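Practicum in Robot Manipulation
Sternness College, Plemholm Building, Uchida Room
Handout 9: The Snack Order Project
Instructor: Eetu Keskinen

Read this before your team's first table slot. Last time I gave the handout out at the slot itself, and I got to watch people read the section on stopping the arms while the arms were moving.

1. What you are building

Your team will get two arms to fill a snack order. An order is a short list of items from the table, such as one candy bar and one wrapped sandwich. The items go on the tray. Toast goes in the empty round basket and nowhere else, whatever your policy may feel about it. When the order is complete, both arms go back to the start pose and stay there until somebody clears the tray.

If this sounds easy, you have been picking things up since before you could talk and have forgotten how much falling over was involved. The arms have no childhood to draw on. They have your demonstrations, and in April I sat through the first batch of those. Several of them taught the robot to hesitate beautifully.

The project has two parts. Part A is data: you drive the arms by hand and record good episodes. Part B is the policy trained on that data, tested on orders you haven't seen. Part A is dull and decides your grade in Part B. Teams discover this every year, usually on the last evening.

2. What counts as a demonstration

An episode starts when the order is read out and ends when the arms are back in the start pose. One order, one episode. The class total across all teams is 830 episodes, kept in Bandau, and everyone trains from the same pool. Your bad habits will be inherited by people who have never met you.

Keep an episode if:
- the right items are on the tray at the end
- nothing else was knocked over on the way
- you moved at a steady pace, with no long pauses while you discussed lunch
- any correction you made (a missed grasp, a second try) was clean and deliberate

Throw it out if:
- you touched the tray or the stand by hand during recording
- a wrist camera was blocked for most of the run
- you got the item there by pushing it along the table and hoping

A missed grasp followed by a calm second try is welcome. We want those. The policy will miss too, and it helps to have seen somebody miss with dignity. Label these "recovery" in Bandau. Please don't stage them - a staged miss looks like a soccer player falling down, and the policy learns the fall.

3. The table

Set the table before you start recording and move things between episodes. If the Snickers are in the same place for a whole evening, you have trained a robot that knows where the Snickers live. It will go on reaching for that spot with total confidence long after the Snickers have moved away.

Vary the angle of the stand too. It is clear acrylic, and it treats the overhead lights as a personal opportunity. From some angles the glare is brighter than anything on the shelves. Leave it in. Turning the lights down was tried by an earlier team, who then trained a very capable robot for use in the dark.
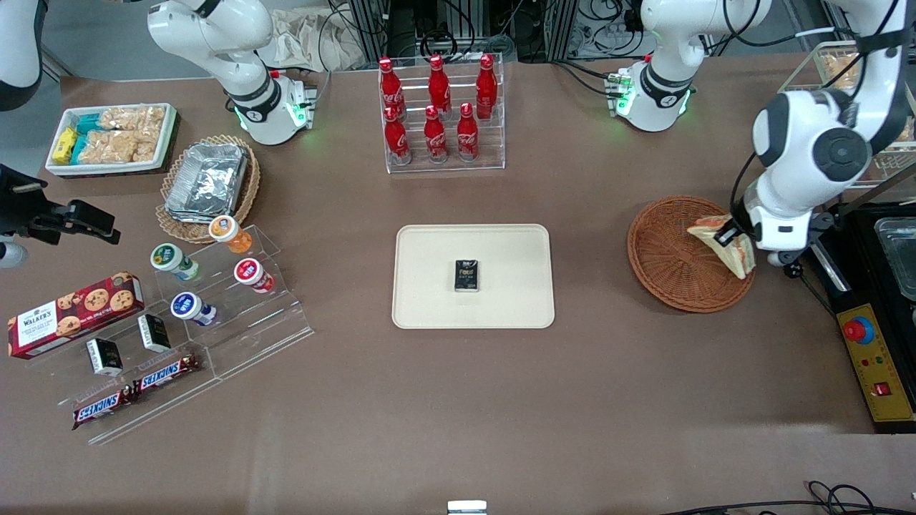
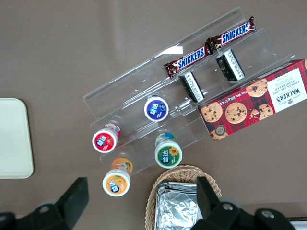
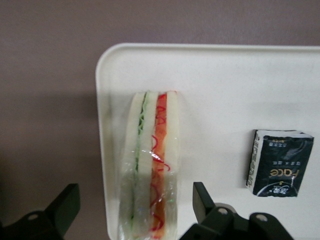
Fig. 1. The snack table: a fixed-camera view with the toast over the round basket, then two views from a wrist camera.

4. Notes on the items

Toast. A stiff slice held by its edge is a sail on a stick. Grip it, lift straight up, wait for the swing to die, then travel. When you reach the basket, lower the slice before letting go. Dropping from height is quicker and leaves crumbs, and whoever has the next slot will have opinions.

Wrapped sandwiches. Line the fingers up on either side and close slowly. The plastic film shines, it crinkles, and the highlights move when you do, so the same sandwich can look like a different sandwich from one second to the next. The bread is the other problem. Squeeze until it holds and then stop. A sandwich that arrives thinner than it left scores half. If the lettuce is now on the outside, it scores nothing and you owe the room a sandwich.

Small black packages. Upright, they are easy to grasp and easy to topple. Approach from directly above. From the side your finger housing will reach the neighbor first, and you won't notice until you review the wrist video. They carry small print, and some of it will be upside down to your camera. Your policy shouldn't need to read. If it seems to be depending on which way up the lettering is, go back and vary your data.

Containers with colored tops. The orders name these by color. From overhead the color is about all the camera gets, so this is the fairest test of whether the policy listens to the order at all. In the April batch one policy picked orange every single time. Its team argued that it was right whenever the order said orange. I did see their point and I did not give them the marks.

Candy bars. When two lie end to end on a shelf, aim for the middle of one of them. Aiming for the middle of the pair is a popular choice and gets you the gap.

Cookie box. Wide, light, and longer than you think it is. Decide which way you are going to grip it before you get there. Changing your mind in midair makes for a terrible demonstration and is also hard on the cookies.

Foil containers. Shiny, crimped, and easily dented. They are in the basket, and the rim will catch a finger if you come in low. Not required for Part A. Teams who want them for extra credit should talk to me first, so that I can look worried.

5. Choosing an arm

Use the arm on the item's side of the table. For anything in the middle, pick a rule and stick to it through the whole evening. If half your episodes use the left arm for the same reach and half use the right, the policy may average them, and the average of the two is a pair of arms meeting over the tray like people who can't decide whether to shake hands.

The idle arm should be parked clear of the working one. Parked means still. Some of you like to fidget with the free controller. It is all recorded.

6. Stopping

The red stop button is on the yellow control panel. One team member stands within reach of it whenever the arms are powered and does nothing else. This is a real job. It can't be combined with reading out orders, and it can't be done from a chair by the door.

Press it early. You will never lose marks for pressing it. After a stop, wait until both arms are still, say out loud that you are resetting, and only then reach over the table. Keep cables out of the working area, and long sleeves too.

7. Scoring

The project is worth 500 points. Data quality is 200 of those, and I grade it by opening episodes at random and sighing or not sighing. The policy test is another 200. The write-up is the remaining 100, and two pages is the limit, figures included.

In the policy test an item is scored once, where it comes to rest. On the tray counts. On the rim counts if it stays there until I have written the score down. Leaning on the stand in a promising way does not count.

If your policy freezes for 9 seconds the attempt is over. You may not encourage it verbally. I know it can't hear you, but the other teams can.

8. What to hand in

Part A: your episode list exported from Bandau, with recovery episodes labeled and a one-line reason for every episode you threw out. "Bad" is one line but it is no reason.

Part B: the trained policy, the write-up, and one clip of your best failure. Choose the clip with care. The failures are watched in class, with commentary from the team responsible, and the discussion is usually better than anything I had planned for that hour.

Food used on the table is not to be eaten, including by me. Unopened spares are in the cupboard, and those are not to be eaten either, although the supply suggests that this sentence has been read differently by different people.

Questions go to me before your slot. Slot changes go on the sheet on the Uchida Room door, in pen.

Handout 9, revised 3 June 2026 | Contact: Eetu Keskinen, Plemholm Building | © Sternness College | Back to top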